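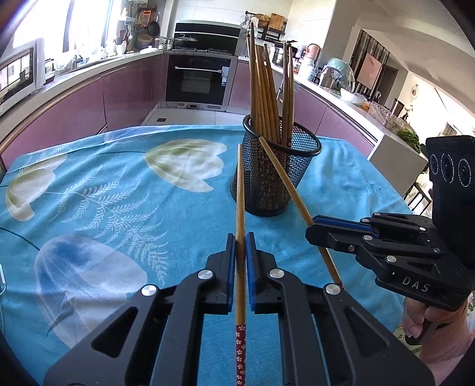 What is a habit?

A habit is something you do in the same place or at the same moment so often that you no longer have to decide to do it.

Chapter 6
Habits and the Ordinary Day

I moved house in January, from a flat in Budcombe to a terrace on the other side of town, and for weeks afterwards I kept reaching for a light switch that was not there. In the old flat the bathroom switch was outside the door, at shoulder height. In the new one it is a cord hanging inside. I knew this perfectly well. If you had stopped me in the street and asked, I could have told you. But at two in the morning my hand went up to the wallpaper and patted it, night after night, and I stood in the dark feeling silly.

I tell that story at the start of this chapter every year, and somebody always has a better one. A student once drove all the way to her old job on her first morning at the new one (she had parked and taken her lanyard out of the glovebox before it dawned on her). Another had moved the bin in his kitchen and was still dropping teabags on the floor a month later. If you have one of your own, write it down now in the margin, and we'll come back to it in section 6.3.

In the last chapter we looked at choices: how people weigh things up, what they do when they are short of time, why a long menu is harder than a short one. You may have come away with the idea that we spend our days choosing. I certainly had that idea when I was a student, and it took a rather dull piece of homework to knock it out of me. We were told to keep a diary of one ordinary day, in slots of 20 minutes, and beside each entry to put a D if we had decided to do the thing and an H if it had simply happened the way it usually does. I expected a page full of Ds. I got H after H after H, with a small cluster of Ds at lunchtime when the canteen had run out of soup.

Cue, action, and what comes after

Most of this chapter hangs on three words. The cue is whatever sets the habit going. It may be a place, a time of day, a smell, a feeling, another person coming into the room, or the end of some other habit. The action is the thing you do. The outcome is what you get from it, and it can be very small - a clean taste in the mouth, a door that is locked, a moment's peace.

Take making tea. In our house the cue is the front door closing behind me at the end of the day. Coat on the hook, kettle on. I don't ask myself whether I'm thirsty. On hot days I have made a whole mug and then left it on the side, because what I wanted was a glass of water, and the door had closed before I'd had the chance to think about it. The action came along with the cue, and the outcome hardly got a look in.

That last bit matters more than it seems to. When a habit is new, the outcome does a lot of the work. We do the thing because we like what follows. Once the habit is old, the cue can carry it alone, sometimes for years after the reason has gone. My father salted his food before tasting it all his life, including the bacon.

Skills and habits

People mix these two up, and I don't blame them, as they often grow side by side. A skill is something you can do. A habit is something you tend to do. Playing the piano is a skill; sitting down at it after supper is a habit. You can have either without the other. I can swim quite well and haven't been near a pool since the one in Budcombe shut, and I know people who sing every morning in the shower with no skill whatsoever!

Practice builds both, which is why the line gets blurry. When you learn to ride a bike you are thinking about your feet, your hands, the kerb and the dog all at once. Later the riding looks after itself and you can think about what to have for tea. Psychologists call this becoming automatic, and we'll use that word from here on. Do keep hold of the difference, though. Section 6.2 is about the automatic part, and section 6.4, on giving things up, makes very little sense if you have let the two run together.

What you'll need for this chapter

A notebook that fits in your pocket, and a pen that works. You'll be keeping the diary I described above, for one day to begin with and then for a second day after you've changed something small, such as the shelf where you keep the mugs. The blank diary sheet is on page 44 of the workbook, with a filled-in one on page 48 if you get stuck. Please don't pick a special day. Birthdays and train journeys are no good at all for this, and neither is the day you start a diet.

Fill the diary in as you go, too. I've marked enough of them to recognise one that was written in bed at the end of the evening - everything happens on the hour, and there isn't a biscuit in it from start to finish.

6.1 Where cues come from

Let's begin with places, as they are the easiest cues to spot. Think of the room you know best, and of the first thing you do when you walk into it.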